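Mugo Ward Residents' Forum
Minutes of the open meeting held on 11th July in the Granen Hall

Chair: Adeel Warraich
Minutes: forum secretary
Apologies were received from both Flomus Road delegates and from the ward clerk.

1. Welcome

The chair opened the meeting at ten and thanked everyone for giving up a Saturday morning. What a turnout! Extra chairs had to be brought through from the kitchen side, and the youth delegates took the front row, which pleased the chair very much. He said he would try to keep his own remarks short and was reminded from the floor that he had said the same in June.

2. Minutes of the June meeting

Agreed, with one correction. Under item 4 the words "the county will grade the road" should read "the county has been asked to grade the road." Proposed and seconded from the floor.

3. Matters arising

Street lights on Flomus Road. The county engineer's office has replied in writing at last. The broken lights are on the repair list, and the letter gives a reference number, so we now have something to quote when we call. The secretary read the letter aloud and there was applause at the end of it.

Market drainage. No reply yet. The secretary will write again and copy the letter to the ward representative.

4. The pledge register

This was the main business of the morning and it took up most of it, with a very good discussion from start to finish.

The chair reminded the meeting how the register works. Every promise made to the ward at a public meeting is written down in the words used, with the date and the name of the office that made it. Offices are then invited to tell the forum how the work is going. He said the register belongs to all parties and to none, and that he was delighted to see supporters of different candidates sitting together and checking the same pages.

The entries were read out. There are 5 open pledges:

Repair of the footbridge below the Fatden dispensary. Work has started. Timber and cement are on site.
A second water point at Granen. The site has been marked and the land question is settled.
Bursary forms to be available at the ward office and not only in town. Done in part. Forms came, but they ran out in two days.
Grading of the lower Mugo road. No progress reported.
A night guard for the market. No progress reported.

On the bursary forms, a parent from the Granen side said her son had walked to the ward office twice and come home with nothing. Several others said the same. It was agreed to ask for 300 more forms, and to ask that the closing date be moved so that late families are not shut out. The youth delegates offered to help people fill them in, and the offer was taken up on the spot.

On the footbridge, the meeting wished to record its thanks to the dispensary staff, who have kept children off the works during school hours. A wonderful effort.

There was a long exchange about whether pledges made at rallies should go into the register as well. Some members felt that rallies are noisy and that people hear what they want to hear. Others said a promise is a promise wherever the microphone is standing. The chair suggested a trial: rally pledges go on a separate page, and only if 2 people from different villages heard them. Carried by a large majority on a show of hands.

5. Walk for Clean Elections

The route is agreed. We start at the Fatden junction, go past the market and finish at the hall, where there will be tea and short speeches (short ones, please!). Candidates of every party are invited to walk, with no banners and no loudspeakers. The police post has been told and has no objection. Marshals should gather at the junction half an hour before the start. 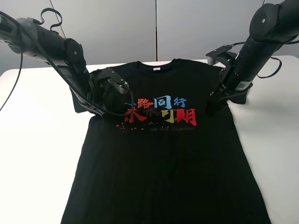

Adeel Warraich felt that candidates who join the walk should also be asked to sign the register, in front of everybody, before the tea is served. There was loud support for this. One member worried that it might frighten some of them away, but the feeling of the meeting was that a candidate who won't sign a page probably won't grade a road either. Agreed. The secretary will put it in the invitation letters.

6. Any other business

The hall roof is leaking over the store again. The hall users' group will be told.

A member asked whether the minutes could be read out on the local radio hour. Everyone liked the idea and the secretary will find out what slots are free.

Lost property: one umbrella and a set of keys, both with the secretary.

7. Next meeting

Same hall, same time, date to be posted on the notice board. The bursary forms will be taken first on the agenda.

The meeting closed at noon with a word of thanks to those who made the tea.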